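12/09/2023 — Rutherford bench, two-arm rig

Picking up the phone unplug task again. Question for today: does the wrist-offset fix from the Vatico branch carry over to two arms, or do we have to retrain from scratch. Hoping for the first.

Setup same as last week exept the power strip now goes on the right side of the table. Phone flat near the middle, charging cable in the bottom, slack left in a wide curve toward the right arm. Policy is the Jestar checkpoint, no fine tuning. Home pose reset before each run.

Ran 16 trials. Right arm is supposed to hold the phone down, left comes in for the connector. Scoring by hand: hold, grasp, pull, each pass or fail. Stop the run if either arm touches the other.

Right fingertip over the lower part of the phone, just above the "Galaxy S24+" lettering, left gripper still empty and up off the table. That low contact point is what I want to look at — it leaves the left very little room to get at the connector.

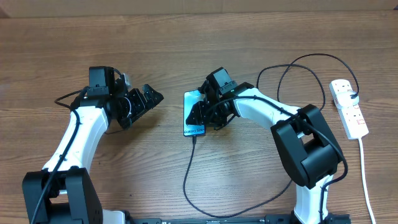
Results so far

Hold is good. Grasp is where it goes wrong. Left hovers, comes down short, backs off, tries again. Nearly half the runs timed out that way. 2 runs aborted for arm contact, both with the right arm parked low on the phone.

Offset fix helps the right arm, can't see that it does anything for the left. Suspect the calibration file is only being read once at startup and the left gets the old values. Check teh loader before blaming the policy.

Charging cable passes under the right arm. No snags logged, but want it routed the other way for one batch to compare.

To do
— print offsets for both arms at reset
— move hold target to upper half of phone, rerun full set
— ask Brotness for their timeout setting, ours may be too short
— back up logs, disk almost full again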